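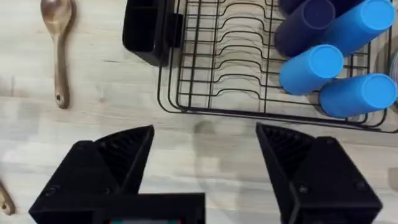 A wooden spoon with a hanging hole in the handle, flat on a pale table.

If you cook with wooden spoons every day (and I hope you do, they're lovely things!), you already know the one annoying part: drying them. A spoon that sits damp in a drawer gets fuzzy, then it gets a smell, and after that no amount of lemon will bring it back. I've been fussing over mine for 11 years now and I've settled into a few habits that really do work.

Wash and wipe

Warm water, a little dish soap, a soft sponge. Go along the grain and take your time around the neck, where sauce likes to hide. Never leave a spoon standing in a full sink while you eat dinner. Once it's rinsed, give it a good rub with a dry towel before it goes anywhere near the rack – this one step cuts the drying time more than anything else I've tried.

Stand it in the cup, bowl up

The utensil cup on the side of a dish rack is the best spot in the kitchen for a wooden spoon. Put the handle in first so the wide part sticks up into the open air. Don't cram the cup! Two or three spoons with some space between them will dry much faster than a whole bouquet, and forks can go somewhere else for the night.
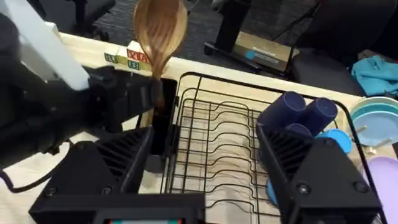

I also like to empty the cup every few days and wash it out, as water collects at the bottom and the handle ends sit right in it. A folded scrap of cotton in there helps too, if you remember to change it. My friend Na-rae Shim skips the cup altogether and hangs her spoons from little hooks by the window, which looks wonderful and works beautifully if your spoons have a hole for it.

Plastic cups are much easier, but they do like to trap water in the rim. Lean them so they drain, and turn them once if you're passing by. Lightweight ones tip over on a wire rack no matter what you do, so I stopped worrying about it and just check that none of them has ended up as a puddle.

Oil once a month

Food-grade mineral oil, on a clean rag, on a spoon that has dried overnight. Rub it in, wait 25 minutes, wipe off whatever is left. If the wood feels rough first, go over it lightly with very fine sandpaper. You'll be amazed at how the color comes up – I still get a kick out of it every time. I do the chopsticks and skewers I want to keep in the same batch, and the cutting board if there's oil to spare.
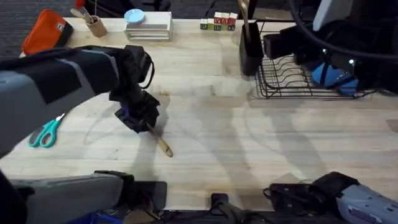 Clear the table before you start

Oiling goes much better with some elbow room. Spread an old towel, set out the rag and the oil, and keep the scissors handy for cutting up more rags when the first one gets soggy. Wipe drips off a wooden tabletop right away, or rub them in and call it a treat for the table!

Kado Kitchen Notes – written by I-seul Shin – © 2023 – Contact – Back to top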